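How to lay hexagon tiles into a corner

Posted June 12, 2020

Hexagon tiles are sold mostly in sheets now, which makes the middle of a floor or wall quick to do. The corners are where the time goes. The method below is the one to use where two tiled walls meet each other and the floor, as in a shower or at the end of a utility room. It assumes the walls are already boarded, primed and dry.

What you will need

Tape measure, pencil and a long spirit level
Notched trowel to suit the tile (check the adhesive bag)
Tile cutter or small wet saw
Tile nippers and a rubbing stone
Flexible adhesive and grout
Silicone in a colour that matches the grout
Wedges and a straight batten
Sponge, bucket and two clean cloths

Step 1: Check the corner

Hold the level against each wall, upright first and then flat. Do the same on the floor. Very few corners are square, and a few millimetres over the height of a wall can be lost in the cuts. If the wall is out by more than the thickness of a tile, put it right with filler or a skim before going any further. Hexagons show a leaning wall more than square tiles do, because the points along the edge get steadily smaller or larger as you go up.

Step 2: Decide which way the points go

You can lay hexagons with a point at the top or a flat side at the top. With points up, the side edges need every other tile cut in half. With flats up, the side edges are a zigzag and the bottom row needs halves instead. Choose one and keep to it on both walls. On the floor, run the flats along the wall you see first when you come through the door.

Step 3: Set out dry

Lay two or three sheets on the floor without adhesive and push them up to the corner. Draw around the tiles that need cutting. Try to avoid slivers. If the last tile comes out at less than a third of its width, shift the whole layout sideways by half a tile and try again.

For the walls, mark each row on a straight piece of timber and hold it up to the corner. This takes ten minutes and saves a lot of tiles.

Step 4: Fix the batten

Screw a level batten to the wall one row up from the floor. Tile from the batten upwards and leave it overnight. Take it off the next day and cut the bottom row to fit.

Step 5: Tile the back wall, then the side wall

Spread no more adhesive than you can cover in 20 minutes. Press the sheets on with a flat board and check the gaps between one sheet and the next, which should match the gaps within the sheet. Stop 3 mm short of the corner.

Bring the side wall up to the face of the back wall tiles, again leaving 3 mm. The pattern won't run round the corner unless you use the offcut from one side to start the other. Number the backs of the offcuts in pencil if you want to do this.

Step 6: Tile the floor

Start from a chalk line in the middle of the room and work towards the corner. Leave the edge cuts until the full tiles have set, then measure each one separately.
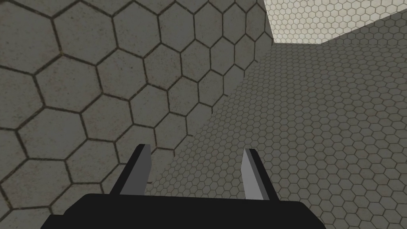

Hexagon tiles on all three surfaces of a corner.

Step 7: Grout and seal

Wait 24 hours, or longer in a cold room. Push the grout in diagonally with a rubber float and wipe off with a barely damp sponge. Hexagons have a lot more joint than large square tiles, so buy a spare bag.

Don't grout the corner joints. Rake out anything that gets in, let the rest dry, and fill all three joints with silicone. Do the upright joint first and the two floor joints after it. Smooth each one in a single pass and leave it for a full day before it gets wet.

How much to buy

Allow 15 per cent over the measured area for hexagons, and a little more for a small room with many edges. Keep any full sheets left over, along with the label from the box showing the batch number.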